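Search this site Enter keywords Go

Closden solvent discharge case

The Closden solvent discharge case was an administrative enforcement action against Honorato, a maker of coated packaging film, over the release of a chlorinated degreasing solvent to ground at its Closden works. The case was closed by consent order on 9/26/20. It is cited mainly for its treatment of sample custody and for the method used to set the penalty.

Background

Honorato used the solvent, sold under the trade name Cerine, to clean rollers between production runs. Spent solvent was held in a sunken tank behind the coating hall and pumped out under contract. The operating permit required the tank to be pressure tested once a year and any loss greater than 15 litres to be reported to the regulator within one working day.

Tank records showed a difference between the volume delivered to the works and the volume taken away as waste. The company treated the difference as loss to air and entered it under that heading in its annual return. A neighbouring landowner later complained of a sweet smell in a borehole used for watering stock, and the regulator opened an inquiry in November.

Investigation

The regulator appointed the Gakden laboratory to carry out the groundwater survey. The survey was led by the hydrogeologist Grímur Lauritsen. A total of 169 water samples were drawn from monitoring wells inside and outside the boundary fence, the furthest lying 500 metres down the slope from the tank. Solvent was found in the shallow gravel but not in the chalk beneath it.

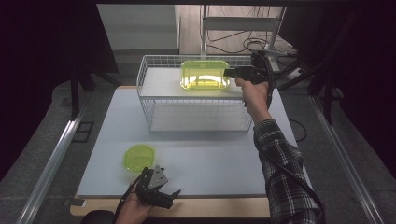
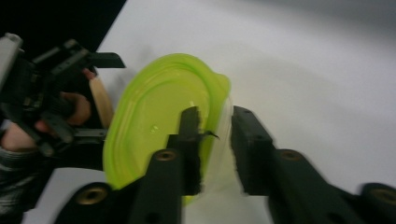 Sample custody became the main point in dispute. Honorato argued that water drawn from the wells had been handled in ways that could have added or removed solvent before analysis. Chlorinated solvents pass readily into the air and can also be taken up by some plastics, so sampling plans normally call for glass vials filled to the top and closed with a lined cap. A household-type box, such as the translucent green plastic container standing on the white wire rack, is unsuitable for water of this kind, whether or not its lid is in place. The company relied on a field note recording that 15 early samples had been moved in a plastic tub. Lauritsen's reply stated that the tub had held sealed vials and had not been in contact with the water. The regulator nevertheless withdrew the 15 results, and the remaining results were accepted by both sides.

Findings

The final report placed the source at a cracked pipe joint on the inlet side of the tank. It put the volume released at up to 1000 litres. The pressure test for the tank had been carried out each year as required, but the test did not cover the inlet pipe, which was not named in the permit. The regulator found no breach of the testing condition. It did find that the company had failed to report a loss and had made an incorrect entry in its annual return.

Consent order

Under the order Honorato paid a civil penalty without admitting liability. The penalty was worked out in two parts, one for the release and one for the failure to report, with the second part the larger. The company also agreed to replace the sunken tank with a double-walled tank above ground, to supply the landowner with mains water, and to pump and treat the shallow groundwater until two successive rounds of sampling met the agreed limit.

Later permits issued by the regulator define a storage tank as including all fixed pipework up to the first valve.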